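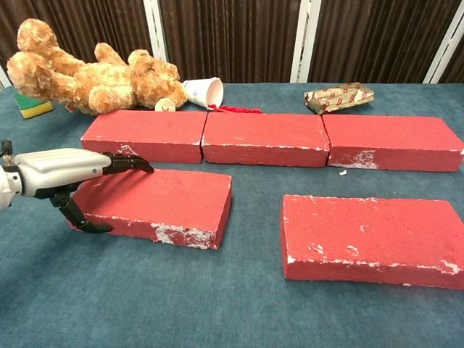 The gripper stopped closing again at 2 this afternoon, and I have now run out of polite theories. It goes to the brick, it opens, it gets one finger over the top and the other down the near side, and then it thinks about its life. No error code. The screen says "grasp in progress," which is the kind of thing I say when asked about my taxes. I left the bricks as they were, three in a line at the back and two in front, and the bear lying behind them on its side with the paper cup by its head, looking like it gave up on the project before I did. The bricks are shedding their red paint, so my first idea was that flakes had got into the finger joints. I blew them out, wiped them, tried again. Same sulk.

Print this entry | E-mail this entry

Second idea was the force limit. Avton ships the controller with it set low, and somebody (me, in November) raised it, then wrote in the notebook "raised limit, see below" with nothing below. So I spent an hour finding out what I had raised it to. It was fine. It had been fine the whole time.

Third idea was the cable, and I should have started there. The Hisik cable runs through the elbow of the arm and gets bent every time it reaches across the table. The counter says 2,289 picks on this one. The inspection sheet says to look at it every 1,000. I looked at it zero times. When I bent it by hand at the elbow the gripper signal dropped out, and when I straightened it the signal came back, cheerful as anything.

Now the part I don't love. I had my fingers in there while I was doing the bending. Power was on, because how else do you see the signal drop, and the arm was on hold, which I had decided was the same as off. The signal came back, the controller remembered it was in the middle of a grasp, and the fingers shut. They missed my thumb by not very much. A painted brick doesn't mind being squeezed. I sat down for 10 minutes and drank cold coffee and thought about all the times I've told new people that hold is not off.

Wrote it up as a near miss, in full, with my own name in the box marked "person involved." The form from Dzene asks "Could this have been prevented?" and leaves you one line. I wrote "yes."

We use cookies to remember your settings. Accept | Manage

New cable is ordered from Urkov, who want two weeks for it and extra if I'd like it sooner. I would like it sooner. Until then the arm is locked out at the wall, and the key is in my coat. Must remember to take it out of the coat before the coat goes to the cleaners, as happened with the last one.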